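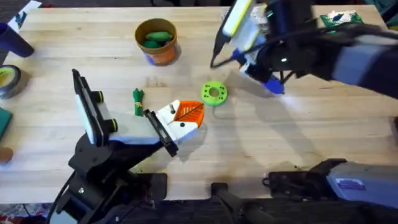 The two arms at the sorting table, with the green ring between them.

Ask the floor lead at Nurwood what changed when the arms arrived and she starts with her wrists. "I used to go home on Friday and not want to open a jar," she says, laughing. "Now I cook!"

Nurwood handles returned household goods and toys for Laltunau, a mail-order seller, and no two boxes hold the same things. For years every item was picked up, turned over and dropped in a bin by hand, up to 500 in a shift. The two-arm station, which everyone calls Bonder, takes the small mixed stuff now. She is plainly delighted with it, and she still stops to watch it on her way to the coffee machine.

"It's the odd shapes that get me," she says. "A ring, a cup with something in it, a little bundle with a twist tie around it. My hands know what to do with those and I couldn't tell you how. Then you have to teach it, and you find out how much you know."

Teaching is most of her job these days. She and the other sorters lay out the table, run a batch, and write down what went wrong. The list had 193 entries last time she looked, and she is proud of every one of them. Cloth is the worst — it never sits the same way twice. Tape rolls are easy unless they get up on edge and travel.

Did people worry? "Sure we did. There are 52 of us on this site and I think all 52 asked me if they'd have a job in February." They did, she says, though the jobs moved around. Several sorters went over to repairs, which had a backlog as long as the building. Others trained at the Rungrueang site, which got its station first, and came back full of ideas about lighting.

Some things she misses. The old line was loud and people talked across it all day. At the station you're mostly looking at the table, so the crew now takes its breaks together, at 10 and again at 2, and she guards those minutes fiercely.

She'd like a second station by the loading door, and a stop button she can reach without stretching. "I'm 60," she says. "I've asked for the button first."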